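# The Bin

The club met in the old print room because it had carpet and a door that locked. By the second week of the term there were four of us left. The rest had gone over to the drone people, who met in the gym and got pizza.

Our project was sorting. The state contest was called the Pukmont, after the company that paid for it, and the task that year was the same for everybody: blocks in a bin, red to one side, green to the other, no hands. You got two runs. The better one counted. A dropped block cost you 100 points and a stopped arm ended the run.

I was the one who kept the log. I had asked to write code, but there were already two people writing code and they didn't like each other's, so a third would have been trouble. The log was a green notebook with numbered pages. Every time the arm closed on something, I wrote down what it was and whether it held. G for good, S for slip, N for nothing there.

By March I had 1,928 lines in it. My handwriting got smaller as I went, because the school wouldn't buy a second notebook until the first one was full.

The coach taught shop and drove the late bus. He didn't know much about software and said so on the first day. What he knew was metal, and how to wait. He'd sit on the stool by the door with his coffee and watch the arm go down into the bin and come up again, and at the end of the hour he would ask one question. Usually it was one we didn't want.

"Why does it always miss in the corner?" he asked that week.

"It doesn't always," said the girl who wrote the vision code.

He looked at me. I turned back through the notebook. I hadn't marked where in the bin each block was, only which color and what happened. There was no column for it.

"I don't know," I said.

"Well," he said, and went to warm up the bus.

So I added a column. I drew the floor of the bin on the inside cover, divided it into nine squares, and gave each square a number. Then we started again.

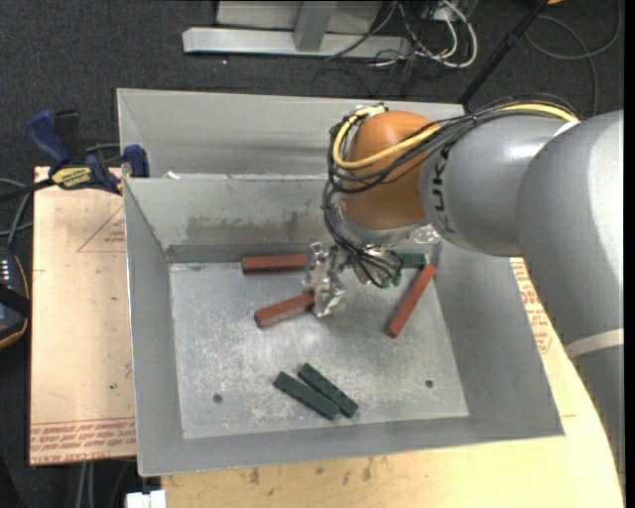 It was slow work. One person reset the blocks, one ran the program, one sat with a hand near the stop button, and I wrote. The boy on the stop button ate sunflower seeds out of his jacket pocket. He was a senior and had already been accepted somewhere, and I think he came because his house was loud.

After three afternoons you could see it on the page. Square three, back right, was nearly all S and N. Square six, just in front of it, wasn't much better. Everywhere else was fine. I showed the girl and she read it twice, standing up, with her coat on.

"It's the light," she said.

"It's your code," said the boy who wrote the motion code.

"The metal shines back there. It thinks the shine is an edge."

"Or you have the edge wrong."

They went on like that for a while. I put the cap on my pen. The arm had stopped over the bin where the last run left it, and it was getting dark out in the parking lot.

What we did in the end was test it both ways. We taped a sheet over the window and ran fifty picks. Then we took the sheet down, put her old code back in, and ran fifty more. I wrote down all 100. The sheet made a small difference. The old code made a small difference too. Neither one was enough to explain square three, and both of them were disappointed.

The coach asked his question on Thursday.

"Does it miss back there when there's only one block?"

We tried it. We took everything out and put a single red block in square three. The arm went down and got it. We put it back and the arm got it again. It got it eleven times in a row, and the boy with the sunflower seeds took his hand off the button and said, "Huh."

Then we put a second block next to it, a green one, and the arm missed.

It was choosing the right block and coming down at the wrong angle. The program picked the shortest turn of the wrist every time, and in that corner the shortest turn brought the finger down on top of the neighbor. The neighbor rolled, the first block slid, and the gripper closed on air or on a corner. It had nothing to do with light, and nothing much to do with edges. It was a line in the motion code, and the boy who wrote it found it himself and changed it without saying anything. The girl didn't say anything either. I thought that was decent of her.

I wrote the change in the log with the page and the time. Under it I wrote G, and then G again, and kept going until the bus was ready.

The contest was at the Ikonen building, two hours away. We ate our sandwiches in the loading area. There was a team from Bornent with matching shirts and their own banner, and a team from Skolix that had brought a parent to carry things. We had the notebook, a roll of tape and a spare cable.

On the first run we dropped two blocks and scored 445. The girl moved one threshold and then moved it back. On the second run the arm worked through the pile from the front, the way it always did, and left the back right corner for last. There were two blocks in it, one of each color, lying up against each other.

The wrist turned the long way around. It looked wrong, and I heard somebody behind us say so. Then the finger went down past the green one and came up with the red.

We finished with 645. It was good for fifth. The Bornent team won, and their robot was very fast.

On the ride home the coach asked if anyone was hungry, and everyone was, so he stopped at a place with a drive-through and the bus didn't fit under the bar. We walked in instead. I had the notebook under my arm. There were six blank lines left on the last page, and the boy with the sunflower seeds borrowed my pen and wrote our order on them.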